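Home is where the choir is

She answers the door already humming. The founder of the Fliltley community choir has run it from her own house for two years, and she still gets giddy talking about it.

"We started with one song and a packet of biscuits," she says. "Now we've got 50 songs in the folder and people ring me up asking for more!"

Her favourite is a rowing song from Pultov — four parts, very fast, and great fun when it goes wrong. "The altos always get to the end first. I love them for it." 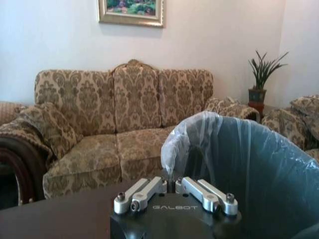
Small rehearsals suit her best, and she'd never swap them for a hall. "You hear every voice, and you can't hide at the back," she laughs. The basses get the patterned sofa against the pale wall, a three-seater, and they guard it fiercely. Next up is the May concert, with 79 tickets gone already. "I can't wait. I really can't!"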